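Fixing a Bed Frame That Creaks

Last updated 5/26/23 by Ifigeneia Fragkou

Most bed noise comes from two parts moving against each other at a joint. The procedure below covers frames with a headboard, two side rails, a center beam and loose slats. Metal frames with welded corners are covered on a separate page.

Tools and materials

Hex keys, 4 mm to 6 mm
Adjustable wrench
Screwdriver
Flashlight
Candle stub or a block of paraffin wax
Felt strip, self-adhesive, 1/8 inch thick
Flat washers to fit the frame bolts
Wood glue and two bar clamps (only if a joint is split)

Step 1. Locate the noise

Strip the bed and take the mattress off. Lean on it where it stands against the wall. If it creaks by itself, the frame is not the cause and the rest of this page will not help.

With the mattress off, push down on each corner of the frame in turn, then push each corner sideways. Have a second person listen near floor level. A short click usually means a bolt. A long groan usually means wood on wood, most often a slat on its ledge. Mark the noisy spots with masking tape.

Sound travels along a side rail. A noise that seems to come from the foot can start at the headboard bracket, so check both ends of the rail before taking anything apart.

Step 2. Tighten the hardware

Go around the frame and tighten every bolt a quarter turn at a time. Do opposite corners in pairs, as you would with a car wheel. Stop when the rail sits flush with the post. Do not keep going after that point. Softwood crushes under the bolt head and the joint will be loose again within a month.

If a bolt spins without biting, the barrel nut inside the rail has turned. Hold the slotted end of the nut with a screwdriver, line the slot up with the bolt, and start the thread by hand.

If the head of the bolt has sunk into the wood, back it out, add a washer, and tighten again.

Step 3. Treat the slats

Lift the slats out. Wipe the ledge and the slat ends with a dry cloth. Rub wax over both contact surfaces until they feel slick. Do not use cooking oil or spray lubricant, which soak in and stain the mattress cover.

Where a slat rocks on the ledge, lay felt strip along that section. A reader, Lefteris Panagiotou, wrote that he felted the full ledge on both sides and used more than 29 feet of strip on a double frame. That works, but spot treatment is usually enough.

Check that the center beam touches every slat. A gap there lets the slats flex and knock. Raise the beam by turning out its adjustable foot, or put a shim under it.

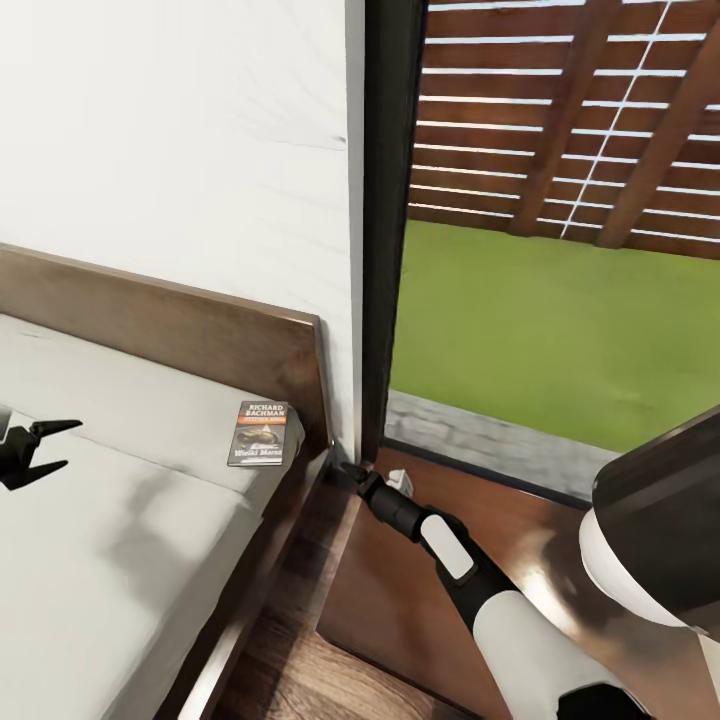 Step 4. Check the headboard

A headboard that touches the wall will tap against it. Either pull the bed forward an inch or put felt pads on the back of the board at the two points of contact. If the headboard is fastened to the wall as well as to the frame, loosen the wall fixing, settle the frame, and tighten the wall fixing last.

Look at the brackets with a flashlight. Hook-type brackets wear at the lower hook. A folded piece of thin card behind the hook takes up the slack until a new bracket can be fitted.

Step 5. Repair a split joint

Open the split slightly, work wood glue in with a thin blade, and clamp. Wipe off the squeeze-out with a damp rag. Leave the clamps on for 24 hours. Lightly sand any raised grain with 80 grit paper and refit the rail.

Step 6. Reassemble and test

Refit the slats and repeat the corner test before the mattress goes back on. Check the bolts again after two weeks, then once a year. September is a reasonable time, before indoor heating dries the wood.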